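Buying a share in a plane with one partner – what do we put in writing?

Asked by PattyinCirnent

Hi all. A friend from my flight school and I are looking at going halves on a little four-seater that's based at Cullinane. We've known each other for years and trust each other, but my husband keeps asking what happens if one of us wants out and I don't have a good answer. Do we need an LLC for 2 people? Who goes on the registration? And how do folks split the hangar when one flies way more than the other? We're supposed to go see the plane Saturday so I'd love to have my head on straight before then. Thanks!!

3 answers

Answer from Enda Tierney

I've been in a two-owner deal at Borkeck for a good while now and I'd do it again. We skipped the LLC and registered as co-owners, both names on the application, both signatures. Check that part carefully, because ours came back when my partner signed on the wrong line and we lost weeks.

Fixed stuff (hangar, insurance, annual) we split down the middle no matter who flies. Then each of us pays an hourly amount into the engine fund and buys our own gas. We each put in $1,000 up front so there was something in the account for surprises, and the first surprise was $1,119 for a magneto. So maybe put in more than we did!

For the exit, ours says the other owner gets first shot at the share, and if we can't agree on price we get an appraisal and split the cost of it. Get it on paper before any money moves. Also ask the insurance people about both of you by name – low hours on one pilot can change the quote a lot.

Answer from hangarcat

llc if you ever want a third person in. otherwise just a written agreement. talk to a lawyer it's not that much

Answer from Dondesach Flyer

I'd agree with most of what Enda wrote, except I like the LLC even for two. When my old partner moved away he sold his share of the company and the plane's registration stayed in the company's name. You do still have to keep the address current and tell them about the change in members, so don't file it and forget it. Ours is an alright setup, a bit more paperwork every year.

One more for your list: write down who decides on upgrades. I wanted a new radio and he wanted paint, and we were grumpy for a whole summer over it. 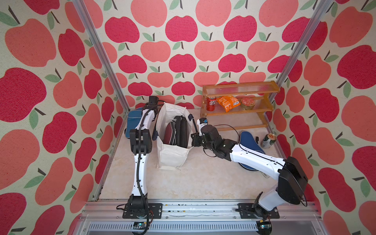 Two arms, apple wallpaper.
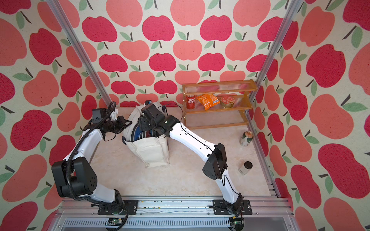 Related questions

Can I keep my plane in a shared hangar without a lease?
How do I change the address on an airplane registration?
Does a prebuy inspection count as an annual?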